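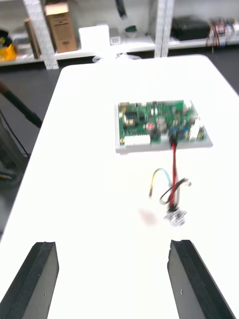 Sieglinde Hellwig has repaired control boards from household machines for 12 years, and she begins every job with the wires. "People look at the big parts first," she told me when I visited her workshop in August. "I look where the current comes in." A green board in its light gray tray was on the white table, and she showed me the red, black and yellow-green wires which come from it. The yellow-green one ends in a small metal terminal. "This must sit tight on the metal of the machine. If it is loose, I do not continue."

She learned the trade from Ottmar Heitmann, who had a shop for radios and later for washing machines. He made her write a card for each board. She still does this, and the box has now 2,000 cards. On each one stands the fault, the part she changed and the price.

I asked which fault is the most common. "The capacitors," she said. "They get old, also when the machine is not used much." After them come cracked solder points near the connectors, and these she finds with a magnifying glass and much patience.

Not every board is worth the work. In the last year she refused 138 of them, mostly with burned tracks. "I tell the customer on the same day," she said. "It is unpleasant, but he can then order a new one."

At four o'clock she put the kettle on and asked if I had brought my own broken board. I had, from a dryer.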